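Droltlow Cell, Simulated Twin: Setup and Upkeep Notes

README for the Dultiteck two-arm block cell, simulation side
Maintained by Severino Olmedo
Last big revision: February

Welcome, and thank you for reading this before opening the files (plenty of us have done it the other way around, me included, and it always takes longer). This folder holds the simulated version of our two-arm tabletop cell, which we call Droltlow, along with the episodes recorded in it. I've tried to write down everything I know about getting the cell running, keeping it in good order, and putting it right when it drifts. Some of it will be old news to you. Skip around as you like.

What's in the folder

cell/ - the room, the table, both arms and the fixed props
blocks/ - the small colored blocks and their physical settings
tasks/ - task files, one per exercise
episodes/ - 238 recorded runs, split by task
checks/ - the short scripts you run before recording anything
notes/ - my own log, spelling mistakes and all

The viewer is Lirari. Any recent build should open the cell file, but please don't save the cell from a newer build and then commit it, or everyone on the older one will be locked out until somebody rolls it back. The control layer is Palacios, and its settings file sits next to the cell file. Keep those two together. If you copy one somewhere, copy the other.

First-time setup

1. Unpack the whole folder into one place, with no spaces in the path. Palacios still stumbles over spaces, and the error it gives talks about a missing joint, so you'll go looking in the wrong spot entirely.

2. Open the cell file in Lirari and let it sit until the loading bar is gone. The room props take the longest. The first load is slow on most laptops and the later ones are much better.

3. Start Palacios and connect the left arm first, then the right. They are named from the viewpoint of the default camera. I know that people who spend their time at the hardware bench like to name them from the operator's side, and I've lost that argument twice, but the files all use the camera side and changing it now would break every recorded run.

4. Send both arms home. Wait for both to report ready before you load a task.

5. Load blocks_basic from the tasks folder and run the checks described in the next section. All 4 should pass on a fresh copy.

Checks before you record

check_home moves each arm to its home pose and compares the joint readings with the stored ones. If this fails right after a fresh install, the Palacios settings file is almost certainly from another cell.

check_rest drops the blocks onto the tabletop from a small height and lets them settle for 300 steps. Every block should be still by the end. If one keeps creeping or buzzing, look at the friction value in its block file before you touch anything on the table itself. The tabletop is shared by every task, and a change there will quietly spoil the others.

check_grip closes each gripper on nothing, opens it again, and repeats that 100 times. It's dull to watch, so go and make coffee. You are looking for finger positions that wander as the cycles go by. A small wobble that comes and goes is fine. A steady drift in one direction means the finger stops need resetting, and I explain how further down.

check_view renders one picture from the default camera and saves it. Please do open the picture and look at it. I have had all the numbers come back clean with the room lights switched off.

Setting the approach height

This is the part people write to me about most, so let me take it slowly. When blocks are sitting close together, the gripper has to come down among them without brushing the ones you don't want. The approach height is the distance between the fingertips and the tabletop at the moment the arm pauses before its final move down. Too high and the last move picks up sideways error. Too low and a finger can catch a neighbor on the way in.

Load the blocks_basic task, bring the right arm over the cluster with the gripper pointing down, and stop it there. Then turn the view until you can see daylight (so to speak) between the fingertip and the nearest block. The default camera is good for a first look, but it can't settle the question by itself, because the finger often covers part of the block behind it. Move the camera low and to the side for the final adjustment, and put it back when you're done.

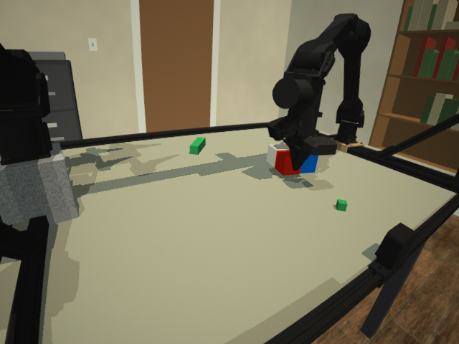 Default camera view, blocks_basic. Right arm's gripper pointing down over the white, red and blue blocks; the two green pieces sit apart from them.

Change the approach height in small steps and reload the task after each one. Palacios reads the value only at load time, and I've watched more than one person patiently adjust a number that wasn't doing anything at all.

While you have this view open, have a look at the shadows as well. They fall in broad, uneven patches over the pale tabletop, and if you're training anything that works from images you will want to know that before you start. The shadow settings live in the cell file under lights. Leave them as they are for the standard tasks, and make a copy of the cell if you'd like to try softer ones.

Resetting the finger stops

If check_grip shows a drift, here's what I do. Send the arm home and open the gripper all the way. In the Palacios settings, find the two finger stop entries for that arm and clear them both, even if only one finger looks wrong. Save, close Palacios, and start it again. On the next connection it will find the stops fresh and write them back in. Run check_grip once more. If the drift is still there - it has happened to me on the left arm - reload the arm model from the cell folder and go through the steps again from the top.

Please note the reset in the log, with the arm and the reason. A few words will do.

Routine care

Run the full set of checks whenever you pull a new copy, and again after any change to the cell or block files. Clear out the render cache now and then, as old textures have a way of hanging on after an update. The furniture and the rest of the room are props, but they do appear in the recorded images, so please don't rearrange them to tidy up the view.

Known problems

Lirari sometimes forgets the default camera after a crash. Load the saved view called droltlow_front and carry on.

The block names in the oldest task files don't follow the current pattern. I'll get to them.

Palacios reports a lost connection if the computer goes to sleep with an arm connected. Disconnect both arms first, or turn sleep off while recording.

Questions and fixes

Write to Severino through the Dultiteck project page, and please attach the check output and the picture from check_view. Fixes are very welcome, large or small. If you change a number in the settings, tell me what it was before.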